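Talks > Lab Safety > Speaker notes

Dropper job – what went wrong and what we changed
Notes for Lorraine Tawhiri, Oser workshop

Start with the stop. Grip force lost mid-transfer, arm kept going to next waypoint. No alarm. Gasell controller logged it as "complete". Pause there, let them groan.

Task is dull: dropper, two beakers, water only. Say water only twice, someone allways asks.
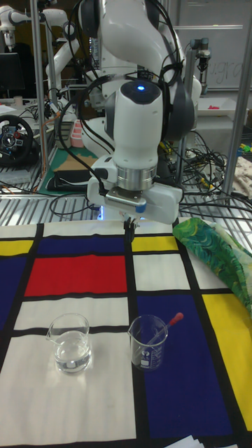
Why was there no alarm when the grip let go?
The gripper only reported finger position, and the position was still inside tolerance, so the controller had nothing to complain about.

Numbers, quick – 9 drops of the tool in May, 5 of them logged as good runs. Around 10 minutes lost each time. Don't read the table out.

Espinoza found it in the config. Force check switched off during a demo and never switched back on. My edit, own up to it.

Fixes: force check on at every waypoint. Arm halts on loss, doesn't retry. Glass goes in after the dry run, not before. Hands out untill the halt is confirmed on the screen – slow down for this one. 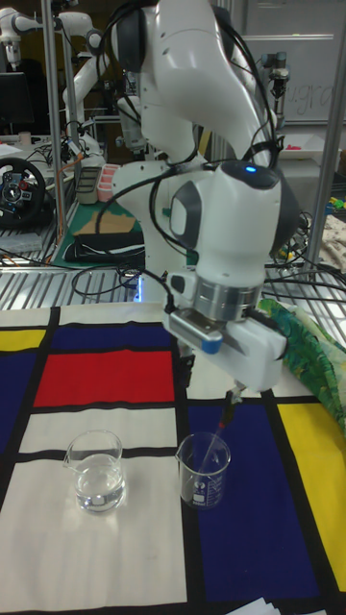
Gripper holding the tool, lower end in the right-hand beaker.

If time: Lakinley rig has same default. Check yours tonight. Questions, 5 min max.

Last updated: May

Related talks
Cable snags and wrist joints
Reading a stop log
Glassware near moving arms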